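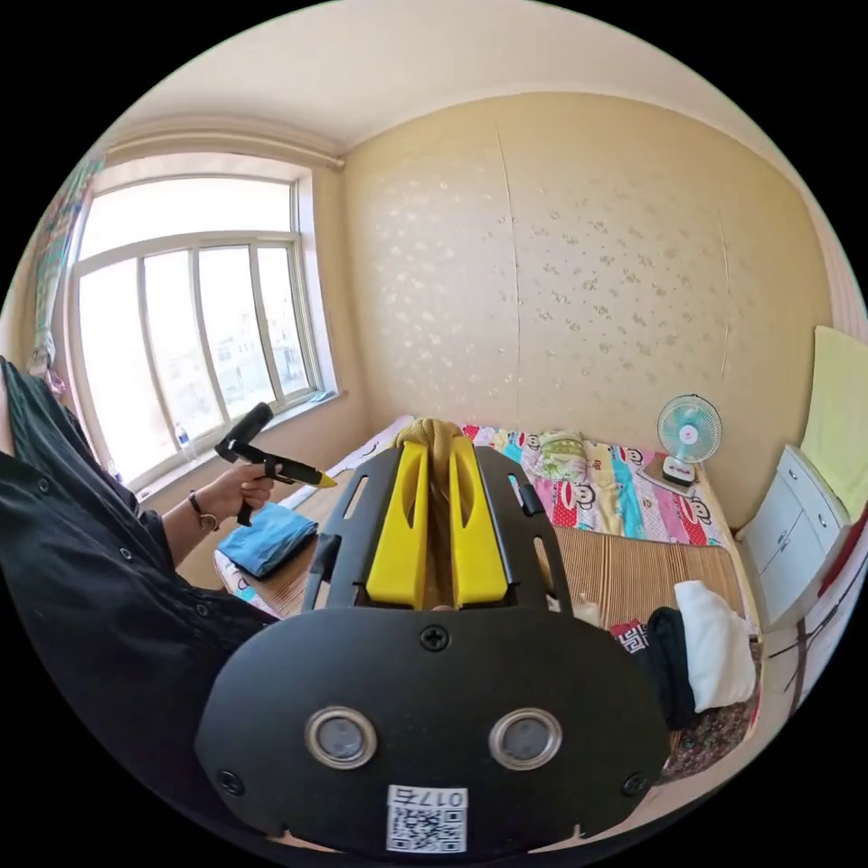

Good practice | Data collection at home

New rules for recording with hand-held grippers in private homes

From December, all teams that record for the Stisham program will follow one common set of rules when they work in people's homes. The text has 17 points and fits on two pages. It was written by Rukhsana Talpur and Stellan Moen, after comments from the recording teams in Kalon and Sarıgül.

Until now each site had its own habits. In Kalon the operators asked the household for permission once, at the first visit. In Sarıgül they asked every time, for every room. Both groups believed they were doing the correct thing, and the old guide did not help them because it only spoke about laboratories. A bedroom is a different place. People keep their clothes there, they sleep there, and through a window the cameras can also record the neighbors' houses.

The most important change is therefore about consent. Permission is now given per room and per day, in writing, by an adult who lives in the home. A person who rents a room gives permission for that room, and the owner of the house cannot do it for them. The household can stop a session at any moment without saying why, and the recordings of that day are then deleted.

The second part is about what stays in view. Letters, medicine boxes, family photographs and screens must be put away or covered before the first recording. Ordinary things should stay as they are. Beril Yaman, who trains new operators in Sarıgül, asked us to write this very clearly. Some teams were tidying the room so much that it looked like a hotel, and a robot that learns to fold towels in a hotel will have trouble in a normal home. So the quilt stays on the bed and the fan stays where the family keeps it. If a garment is personal, ask first.

The third part concerns the grippers:

– Each gripper has a label with a code and a number. Write down the number of both grippers before the session, and which hand holds which one.
– Clean the lenses and the fingertips before entering a new home. Use a fresh cloth for each household.
– When two grippers are used, keep the tips apart when you are not handling an object.
– No gripper is put down on bedding or food surfaces between recordings. Use the carrying case.
– Operators rest for ten minutes after each hour. Several people reported pain in the wrist, and we take this seriously.

There was some discussion about bracelets, watches and rings. The first draft did not allow them. Tsion Derese from the Illier office objected that people wear such things in daily life, and that for many of them it is not a small matter to take them off. The final text allows them if they cannot catch on the handle or scratch furniture. It is the operator who decides – the team leader may advise, but not order.

Files must leave the recording device within 2 days and are checked for faces before anybody outside the team can see them. We ask each site to send a short report after its first 300 recordings under the new rules, including what did not work.

Comments on the draft are still welcome. Please send them to Firdevs Uysal, preferably with the number of the point you are writing about. A Turkish translation is being prepared, and printed copies can be ordered for the equipment cases.

Filed under: Standards and safety, Field work

Contact the editors | © 2022 Stisham Newsletter | Back to top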